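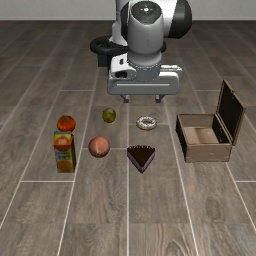 Food items and an open wooden box. Illustration: Gelska

Grocery box service to add Tirley stops in July

TIRLEY, May 19, 2023 — Gelska, the grocery delivery company based in Cendirano, will start bringing its weekly food boxes to Tirley in July, the company said Friday. It will be the first time the service has run outside the Cendirano city limits.

The company has 1,115 households on its regular list and expects to reach almost 2,000 once the Tirley routes are full. Sign-ups for the new area are open now on the company's website and at the Kovács hardware store on Main Street, which will also serve as a pickup point for people who don't want home delivery.

Gelska packs its orders in wooden boxes that customers leave out the following week to be collected and used again. Each box carries a deposit of $2, refunded when a customer leaves the service. The company said the deposit will stay the same in Tirley.

"We had people driving over from Tirley every week to pick up at our warehouse," said Bilal Harb, who manages routes for the company. "Some of them were picking up for half their street. At that point we should be doing the driving."

Harb said the company looked at a Tirley route last year but didn't have the trucks. It has now leased a second refrigerated truck and is hiring drivers and packers. Applications are being taken at the Cendirano warehouse on weekday mornings. A commercial license is not needed for the driver jobs.

Deliveries will be made in the afternoon and early evening. The first routes cover the blocks north of the rail line and the apartment buildings by the old creamery. Homes south of the line will be added later if there is enough demand, and Harb said the company would want 500 sign-ups across the town before adding that part. Addresses on the county roads west of town are not included for now. The trucks are too long to turn around on several of them, and the company said it has no plans to buy smaller ones.

Tirley has been without a full-size supermarket for several years. Residents can buy basics at the gas station and at a small market near the high school, but most do their main shopping in Cendirano. The bus between the two towns does not run on Sundays.

The market's owners did not return a call asking for comment. Harb said Gelska had spoken with them and that the two businesses sell mostly different things.

Customers choose between a small and a large box and can swap items until the evening before packing. There is no contract, but orders canceled after packing begins are charged in full. Prices in Tirley will match those in Cendirano, with no added delivery fee for home or store pickup orders.

Anyone picking up at Kovács should bring the empty box from the week before. The store will hold orders until closing time on delivery day. Boxes with cold items can't be kept overnight, and the store said unclaimed ones will go back on the truck.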